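NUSHOLM ALLOTMENT AND GARDENS ASSOCIATION

Minutes of the Ordinary General Meeting held on 18 July 2020 at the Drernel Road pavilion

1. Apologies and quorum
Apologies had been received from the plot representatives for the lower terrace. The Chair declared the meeting quorate with 20 members present.

2. Minutes of the previous meeting
The minutes were approved as a correct record, subject to the correction of "Wallner Lane" to "Wallner Close" under item 6.

3. Water supply
The Secretary reported that the standpipe beside the Jurunik gate had been repaired. Members asked whether the trough on the upper path could be refilled in the evenings during dry spells. It was agreed that hoses should not be left running unattended, and that the notice to this effect should be replaced.

4. Shared shed
Members discussed the state of the shared shed and the supplies kept in it. It was noted that cloths and small bags were being left on the potting bench, and that hand tools were not always returned to their hooks. A proposal to label the shelves was carried.

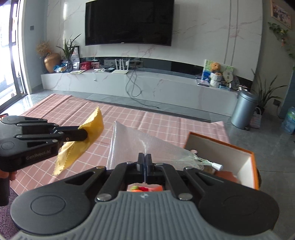
The meeting further agreed that the shed should be locked at dusk and that the key should be returned to the box on the same day. A request for a second key was deferred.

5. Rents
The Treasurer presented the accounts, which showed a balance of 400 pounds after payment of the insurance. It was proposed that the rent for a full plot remain at 30 pounds for the coming year. One member spoke against, on the grounds that the boundary fence would shortly need replacing. The proposal was carried on a show of hands.

6. Vacant plots
Two plots on the Wallner Close side had been given up. These would be offered to the waiting list in the usual order. The Secretary was asked to write to the holders of overgrown plots, allowing 30 days for a reply.

7. Any other business
A member raised the matter of bonfires. The existing rule, under which none may be lit before November, was confirmed. The state of the car park surface was noted.

8. Next meeting
The date would be confirmed by notice at the gate. The meeting closed at 6 p.m.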